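Plernstead has put out version 96 of Toprak, its planning software for two-armed table work.

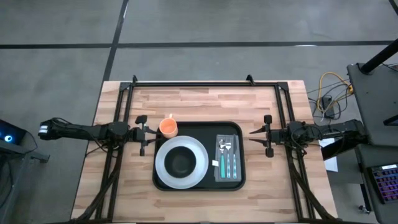
The release moves both arms onto one shared plan – earlier versions ran a planner for each. Aileen Tan, who leads the control team, said the change removed 1302 lines of code. 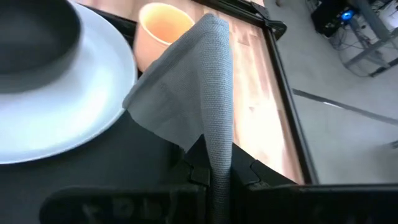 Cloth is still the slow part. The planner now refreshes its grasp estimate every 600 milliseconds.

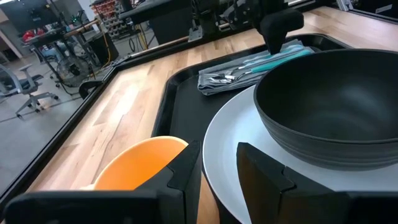
Gripper fingers either side of a plate rim, with a folded grey napkin further up the tray.

Version 97 is due in October.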